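Residence Diary, Irkley House
Entry for April, second-floor common room
Kept by Maureen Pilkington, House Office

8:00 a.m. The common room was opened for the furniture review requested by Nermin Keskin. Residents had been notified by letter that the room would remain closed until evening. Vy Diệp collected the keys and signed the register.

9:20 a.m. The white tubular chairs were taken up first. The House purchased them from Skiltska, and the file copy of the order was placed with this diary. Residents have reported that certain chairs rock on the hard floor. Foot caps, brackets and seat panels are to be inspected, and any chair with a missing cap is to be withdrawn until a replacement arrives.

11:00 a.m. Defne Işık asked whether the seats might be washed with the Rolus cleaner held in the supply closet. Permission was given, provided that the metal parts are wiped dry afterward.

Noon. The chair shown is white, with a silver metal bracket below the seat and a dark rubber cap on the foot.

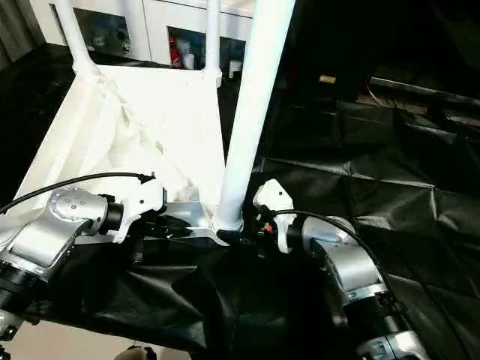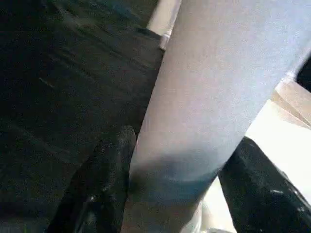 Afternoon

2:00 p.m. Han-gyeol Shim delivered the McKinnon price list. The repair allowance stands at $2,000 and may not be exceeded without written approval. A decision on new foot caps was deferred to the next entry.

5:00 p.m. Keys returned. Register signed by Vy Diệp.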